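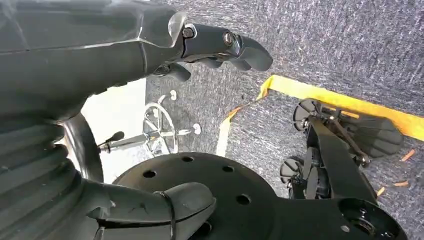 Gripper trials, August: Gerkmont fingers vs. the Bakke two-pad

Quick gallery page, more to come when I get time to sort the rest. Līga Urbonaitė ran the arm, I ran the spreadsheet, Barış Ekinci kept telling us both to slow down. Four grippers on the list, same arm, same wrist camera, same controller. 1,546 grasps logged in total. Full table is with Barış, ask him for it.

First shot up top is the view from the wrist camera. Black segmented fingers curled over at the tips, gray carpet, yellow tape, chrome spoked wheel out in the middle. The thing with the casters and the ridged foot pad is over on the right side of the view. Wrist view is what the controller gets too so worth a look before you read the numbers.

What the camera gets from there: fingertips, yes. Carpet, lots of it. Dark arm parts fill most of the left. We talked about moving the mount outboard, Līga wants to try a longer bracket from Clistlow. Not done yet.

Shiny stuff. Chrome is a pain for depth, all the cameras we tried hated it, the Stokska one hated it least. Spokes drop out, rod comes and goes. Matte black isnt great either. Grey carpet with the speckle is fine, plenty of texture to lock on to.

Gerkmont fingers. Nice curl, good on round things, slow to open. Grip force repeatable once it's warmed up. 344 grasps before we had to retighten anything. Finger bolts are easy to get at with a normal hex key, big plus when you're swapping all afternoon.

Bakke two-pad. Fast, simple, lousy on knobs. Fine on flat plates and rods. Pads wear on one side, Barış thinks thats our approach angle and he's probably right.

The other two. Not writing these up untill the rerun. One had the wrong firmware for the first 100 grasps and I don't trust any of it.

Controller notes, short version. Stock settings first, then Līga's tuned gains. Tuned is better on small parts, worse near the end of travel, where you get a little buzz at the wrist. Cable routing matters more than I expected. Too much slack and it wanders into the camera view, too tight and the last joint drags.

Swap times: almost 4 minutes for the Gerkmont, less for the Bakke. Recalibrate the camera after every swap, even if it looks fine. We skipped it once and lost a morning.

Next up: rerun on the two left over, longer bracket, matte spray on anything chrome. Depth clips from the Stokska to be added here once I've trimmed them down.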